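Mon 18 November

Setting up the clothing corner again

I spent most of the weekend putting the black backdrop back up. It had been folded in a bag since May, when I last sold at the Dradbridge market, and the creases show it. I ironed the middle and gave up on the rest.

The cloth came from Tikano and is wider than I need. I hang it from the top with small black clips. My first try was with two clips at the corners, and it drooped so badly that I took it down again. With more clips along the hem it still sags a little between them, but I can live with that. Black panels go on the left and right, angled in, so you don't see the rest of the room.

The letters took longer than the cloth. They are cut-outs, big and rounded, in different colors, and the first word is "Fast" with a yellow F. I pinned the top row first and worked down. Pins are slow but they hold. Tape peeled off this fabric within an hour last time, and I found half a word on the floor in the morning.

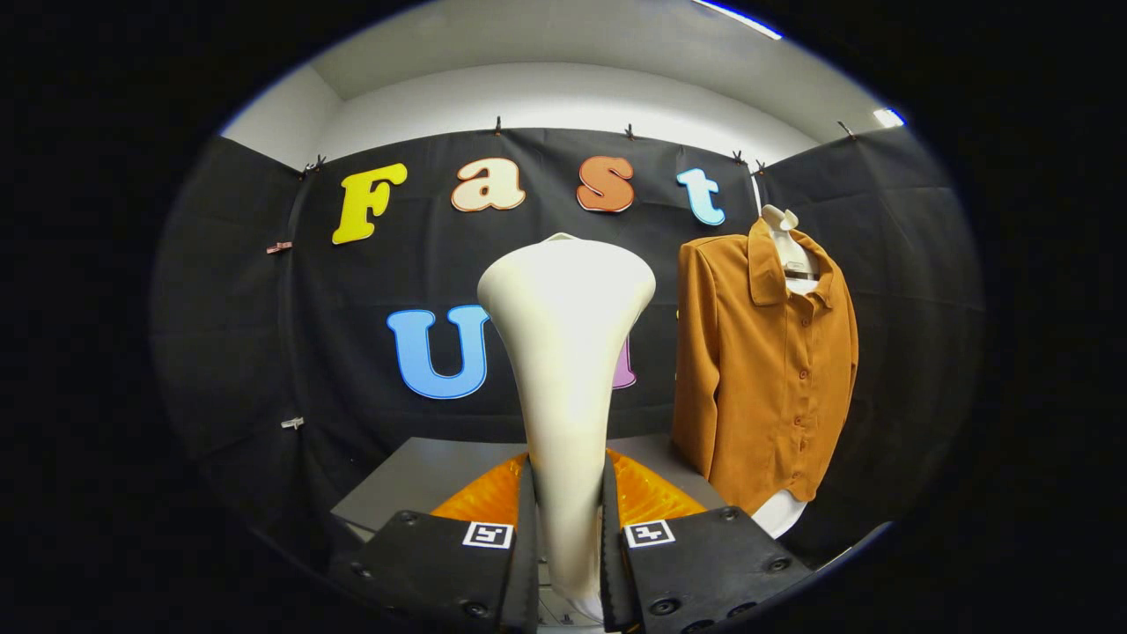
The other thing I changed is how I hang the clothes. I used to lay everything flat on a table and it all looked like laundry. Now a piece goes on a white hanger at the right side, buttoned or not depending on how the front falls. The rust-orange button-up jacket was the first one I tried there. Orange does well against black. Navy doesn't, and I have a lot of navy.

I paid 438 for everything, counting the clips and a second pack of pins from Ghanem that I didn't need. I had set aside 400, so I went over - not by much, but I noticed it. A ready-made booth kit from Tranlow was 721, and it didn't include letters.

Still to do: steam the creases near the bottom, find a better box for the spare letters, and decide what to do with the navy. I may try a light gray cloth for those pieces if I can find one for under 100. The jacket needs a button tightened before it goes on sale, and I'll do that tonight.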